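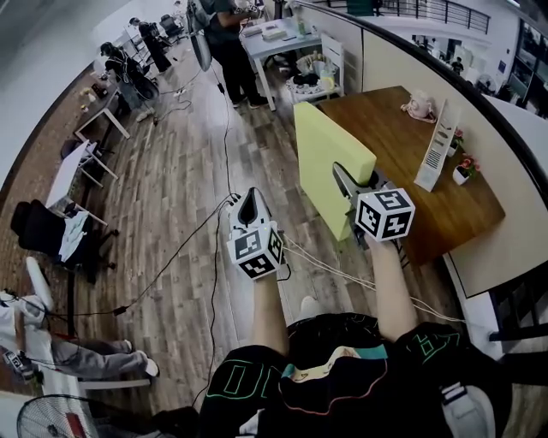

Slide 1. Hand-held grippers in use at the tables, Pinimside open day.

Speaker notes: Danai Xenos, 12/07/2026

Good morning, and welcome on behalf of Flotden. I shall speak for 11 minutes and then hand over to Fotini Petridis, who will lead the visit to the work floor.

(Leave slide 1 up.)

The slide shows the work you are about to visit. The operator is seated and has a gripper in each hand. The one on the right has its jaw against a foam block at the edge of the table. Please note the white cubes with black-and-white square patterns, one on each gripper. Our software uses these patterns to work out where each gripper is and which way it is turned.

The project is called Hundar. Its aim is to record how people handle ordinary objects, so that robot arms can be taught the same tasks. We have 456 tasks on our list and nearly 200 of them have been recorded in full.

(Pause. Take one question at most.)

Turning to the visit itself. Guests will go round in groups of four. Please follow the marked route and step over the cables with care; several of them cross the floor between the workstations. Operators should not be spoken to during a recording. They will say "Ok" aloud when it has ended, and will then be glad to answer questions.

Guests who wish to try the grippers may do so at the last station. Each turn lasts 4 minutes. Bags and coats should be left at the front desk beforehand. Children may take part if an adult stays with them.

(If asked about costs or partners, refer to Fotini. Do not give figures.)

Printed copies of the task list are available at the door. I now invite Fotini Petridis to call the first group.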